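Hiveck Manipulation Group
Minutes of the monthly methods meeting, April
Plinstead office, small meeting room, with Plitville on the line

Present: Malathi Namboodiri (chair), Hrvoje Vidmar, Ognjen Vukčević, Tamsin Nguyen-Tran (minutes)
By phone from Plitville: Mirsad Radulović
Meeting opened at 10:05 a.m.

1. Minutes of the last meeting

Accepted with one correction. Under item 4, "camera dropout" should read "camera dropout in training." Ognjen pointed out that nothing was being unplugged. Tamsin has changed the file copy.

2. View dropout: results so far

Hrvoje reported on the two-arm tape task. The policy is trained on the chest view and the wrist views together. In the new method one view is blanked at random for a whole training episode, so the policy has to finish the job with what is left. The old method blanked single frames, and Hrvoje thinks the policy learned to coast through the gap on its last good view.

The training set now stands at 1,768 episodes after bad ones were removed. All were collected on the dark bench with the slatted rack and the low cardboard box next to each other. The target is a roll of tape, either the white one or the gray duct tape, and the instruction says which roll and which container.

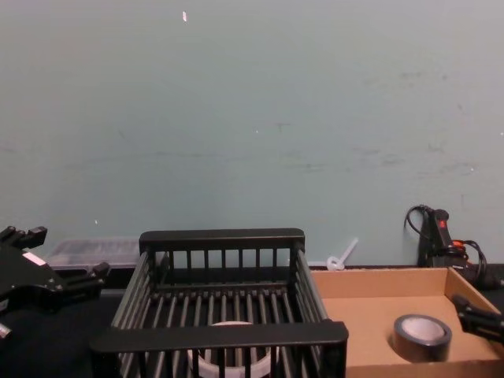
With all views on, whole-episode dropout and frame dropout finish level, and Hrvoje does not want to claim a gain there. The difference comes when the chest view is withheld at test time. Whole-episode dropout succeeded on 71 percent of trials. Frame dropout was well below that, but its last batch was run with an old gripper calibration and has to be repeated before a number is written down.

Malathi asked whether a trial counts as a success if the roll lands on the rim of the box and then drops in. Hrvoje has been counting it. Mirsad has not been counting it in Plitville. After some discussion it was agreed to count it if the gripper has let go and the roll is inside the walls when the arm returns to its rest pose. Mirsad will go back over his trials from the saved video.

3. Failures

Ognjen went through the failed trials and sorted them by hand. The largest group is late closing at the rack: the fingers come down at the right spot over the roll but wait too long, and by then the arm has started to lift. The next group is contact with the top rail on the way in. There were 2 trials where the operator stopped the arm for safety reasons, and these are left out of the success rate.

He noted that rail contacts happen mostly when the chest view is missing. From the wrist, the rail can fill a large part of the view and the bars look much the same all along the side, so the policy has little to tell it how far along the rack it is. The box gives it more to go on. Tamsin asked if the things standing behind the rack and box could be helping the policy find its place. Ognjen said this was likely, and that the cables and the clear storage box are the first two he would test.

Mirsad was not convinced. He said the policy may be using the marks on the surfaces just as much, and that a policy that knows one scuffed wall is of limited use to Plitville. 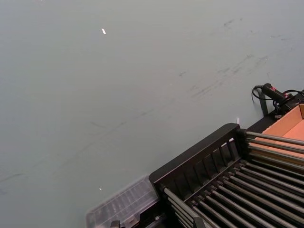
Hiveck Manipulation Group, Plinstead

Malathi proposed a test in which the background items are moved between trials and the rack and box stay put. If success falls with the chest view withheld but holds with all views on, that would support Ognjen. Mirsad's point needs a different test, with the surfaces covered in plain paper. Both were agreed. The background test goes first as it needs no materials.

Each test will use 17 start positions, the same list for both methods, run in shuffled order. Hrvoje will make the list and send it to Mirsad so the sites match. Starting positions are to be set from the overlay on the monitor and not by eye.

4. Labels for the episodes

Tamsin reported that some episodes have the instruction "put the tape in the box" with no color given, left over from when there was a single roll. With both rolls out, the instruction does not say which is meant. Hrvoje wants to keep them in training. Malathi would like them split out so that the effect can be measured. Agreed to tag them now and decide after the repeat runs.

There was a short disagreement over the word "rack." Plitville's labels say "basket." The language encoder probably does not mind, but the search tool does, and Mirsad lost an afternoon to it. "Rack" will be used from now on. Old labels will be mapped and not edited.

5. Write-up

The workshop draft will cover whole-episode dropout only. The results table will be left blank for frame dropout until the repeat is done. Malathi asked that the abstract not use the word "robust." Ognjen will draft the failure section with one wrist-view strip for each group.

6. Other business

The Oh logging tool drops the last second of an episode when the disk is nearly full. Mirsad has a fix and will push it once he has tried it in Plitville. Until then, check free space before a session.

Actions

Hrvoje: recalibrate the grippers, repeat the frame dropout batch, send out the start position list.
Mirsad: rescore the Plitville trials under the agreed rule; logging fix.
Ognjen: run the background test; draft the failure section.
Tamsin: tag the episodes with no color in the instruction; map "basket" to "rack."
Malathi: get plain paper wide enough for the wall and bench.

Meeting closed at 11:20 a.m. The next meeting will be chaired by Hrvoje.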